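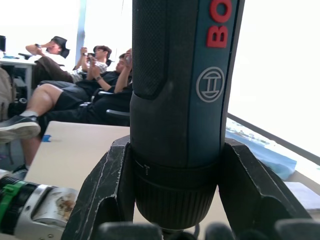
Get the big one out of the garage, someone replied last night, you'll be there till Easter with that little thing. Well. I've now built almost all of a Tedwood wardrobe with the little thing, so pull up a chair, this is going to be a long thread.

For anyone new: we moved to Flitden in October and I'm still doing the spare room. It has one socket, a floor that slopes towards the window and wallpaper I date to 1991 (there was a newspaper under the lino, so that's my evidence, go and argue with the newspaper).

The wardrobe is the Tedwood Kirkari, two doors, one long drawer at the bottom. It came in two boxes and the delivery man left both of them on the wrong side of the gate in the drizzle. They'd wrapped it well, to be fair to them.

209 fixings in the bag. I know because it says so on the bag, in enormous letters, as if it were a selling point.

Now, the big drill. I love the big drill! I put up every shelf in the last flat with it. But I also used it on a Tedwood bedside table and it went straight through the cam bolt, through the chipboard and very nearly into my knee. The bedside table has a sticker over the hole and we don't discuss it.

So this time it's the small Bosch, the teal one with the collar you twist for torque. I set the collar low, put the screws in until it gives up, then do the last bit by hand with an ordinary screwdriver. Slow? Yes. Any new holes? Not so far.

Reply to a few of you at once: yes I know about the torque collar on the big one as well. I had it on the drill symbol. That was the problem. Can we move on.

What I wasn't ready for was the hinges. Each one has screws that go in at an angle right up against the side panel, and the big drill's chuck is too fat to get in there anyway. The little one goes in fine if you hold it a bit sideways and swear.

Also it's the rubbery grip that makes the difference by the second hour. My hands were filthy from the floor and I'd had toast. Kept hold of it the whole time.

Order I did it in, for the person who asked:
sides and base flat on the carpet
drawer runners while the sides were still flat (do NOT leave these, you'll be lying in a wardrobe with a torch)
back panel
stand it up, have a biscuit
doors

The instructions put the runners at step nine. Ignore step nine. I found a comment under the Tedwood listing saying exactly this and I wish I'd read it before I did it their way, took it apart and did it mine.

Back panel: it's one of those folding ones that comes bent in half and never quite forgives you. The nails are tiny and horrible so I swapped them for short screws from the jam jar. Someone will tell me that's wrong. It's in, it's flat, it doesn't rattle.

If you're doing the same, make a little starter hole first with a bradawl. Without one the screw skates about and you get a scratch. Ask me about the scratch on the left side. (It's going against the wall.)

Someone wants to know what it cost. £209, same as the number of fixings, so a pound a fixing, with a free wardrobe. I was very pleased with this joke and told it to everyone in the house.

The Cheon one was nicer, with proper wooden knobs, but it was £1525. For a spare room! For somewhere to hang coats and my sister's bridesmaid dress!

Right, back to it. Doors are on. They don't line up. The left one hangs lower and when you shut the right one the left one drifts open like there's somebody in there.

I thought I'd done the hinges wrong but it's the floor. Put the spirit level on the carpet and the bubble shot off towards the window. Folded a bit of the packaging under the front foot and the drift stopped straight away.

Then it's the two adjusting screws on each hinge. One moves the door in and out, the other does left and right. I turned every single one the wrong way first. Quarter turns, shut the door, look, open it, another quarter turn. I did this bit by hand, the powered one is too keen for it.

Somebody's asked about battery. I charged it overnight and it was getting sluggish by the drawer front, so I put it on to charge and did the wall bracket holes with, yes, the big drill. Everybody happy?

Please do fix it to the wall, by the way. The bracket's in the bag with everything else and it's easy to chuck it out with the cardboard. Ours is plasterboard on that side so I bought the proper plugs separately.

Still to do: handles. The template is a piece of paper with two dots on it, and the dots don't match the holes in the handles. I measured it three times. I'm going to use masking tape on the door and mark it up myself tomorrow when I'm less cross.

Leftovers: two cam bolts and a plastic thing shaped like a mushroom. If you have built a Kirkari and know where the mushroom goes, please get in touch. I've been through the booklet and there isn't a mushroom in it.

Update on the mushroom: two people say it's a cable cover. For a wardrobe?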